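Section 4: Setting up a member directory on Hillillow

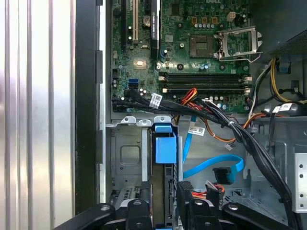

4.1 Before you start

This section covers the public member directory for architecture chapters, design societies and similar professional bodies that run their website on Hillillow. It assumes you have already created your site and can sign in as an administrator. If you only want a private list for office use, go to Section 6.

You will need:

- your membership list as a spreadsheet, saved in CSV format
- the name of each practice exactly as it should appear to the public
- a record of which members have agreed to be listed

Caution: do not import anyone who has not agreed to appear. A directory page can be picked up by search engines within hours of going live, and removing it from their results takes much longer.

4.2 Preparing the spreadsheet

1. Put one member on each row. Do not merge cells.

2. Use these column headings in the first row: Surname, First name, Grade, Practice, Town, Email, Listed.

3. In the Grade column, use only the grades you set up in Section 3 (for instance Architect, Associate, Student, Allied). The spelling must match. "Assoc." will be rejected.

4. In the Listed column, type Yes or No. A blank counts as No.

5. Delete any columns you don't need, such as home addresses or subscription payments. Hillillow ignores them on the public page but still stores them.

6. Save the file as CSV.

Note: the limit is 1,000 rows per file. Larger chapters should split the list by surname and import the parts one after another.

4.3 Importing the list

1. Sign in and open Members > Directory > Import.

2. Choose your file and press Check. Nothing is saved at this stage.

3. Read the report. Rows with a problem are shown in red with the row number. Correct them in the spreadsheet, save it, and press Check again.

4. When the report is clear, press Import.

5. Wait for the message "Import finished". Do not close the tab before it appears. If you do, open Import history and press Resume.

Caution: importing a second time with "Replace all" ticked deletes every existing entry, including any portraits and project pages that members have added themselves. To add new people, leave the box unticked.

4.4 Grouping members by practice

Visitors often look for a firm before they look for a person, so most chapters turn this on.

1. Go to Directory > Display and tick Group by practice.

2. Open the Practices tab. Names that look alike are placed side by side.

3. Where two entries are the same firm, tick both and press Merge. You will be asked which spelling to keep.

4. Sole practitioners with no firm name appear under their surname. To change this, edit the member's own entry.

Note: a practice with more than 10 listed members is shown folded, with a "Show all" link. This cannot be switched off.

4.5 Letting members edit their entries

1. Go to Directory > Permissions.

2. Choose which fields members may change. We suggest leaving Grade locked, as it should follow your membership register.

3. Set Approval to On if you want to see changes before they are published.

4. Press Send invitations. Each listed member gets an email with a link that works for 18 days.

If a member's link has run out, open their entry and press Resend. Students who move up to a full grade keep the same sign-in.

4.6 Publishing

1. Press Preview and look at the directory on a phone as well as a computer.

2. Search for a few members by surname, town and practice.

3. Press Publish.

4. Add the directory to your site menu (see Section 2).

Section last revised 2025-08-28.

Comments

Leif Hedlund
Our import stopped on names with accents. Saving as "CSV UTF-8" fixed it. Could that go in 4.2?

Kianoush Golestani
Same trouble here, thanks Leif. Is there any way to list a member under two practices? We have several people who teach part-time and run their own office as well.

Fallahi
You can put both in the Practice column with a semicolon between them. They show up under each one.

Sasside
The Resend button is greyed out for me when Approval is on. Anyone else?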